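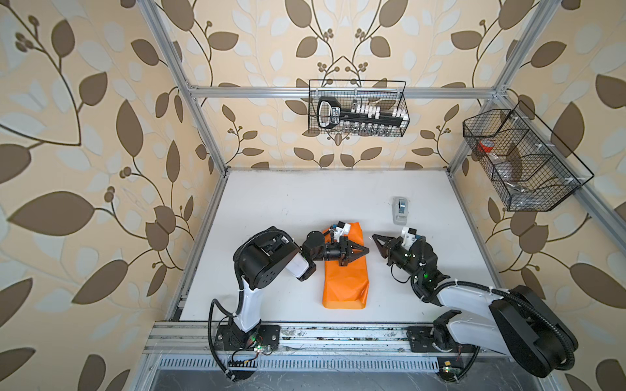 Packing staff at the Wusow returns depot in Dhanial will share their shift with two-armed robot cells from Monday, and not everyone is happy with how it was announced. The cells come from Trirkodix. One was set up on site this week, its two arms facing each other over a white table, an orange bag lying flat between the grippers. Bag handling is the first job to move over. Gift sets and breakables stay on the hand benches for now.

No redundancies, says site manager Nighat Awan. 20 packers keep their hours, but 6 switch to minding the cells - clearing jams, refilling, logging faults. Training is 5 days, paid at the normal rate.

Nusrat Ghauri, a packer on lates, wants that in writing. "My wrists won't miss the bags. But who sets the pace now, me or the arms?" Shift rep Ekaette Babalola has asked for the targets to be frozen untill November. Currently 773 parcels a shift per line. Awan said she would "look at it" but gave no date.

Breaks unchanged. Agency staff not covered by the deal - talks on that still to come. Rota for the new role goes up in the canteen tonight, names in by Friday.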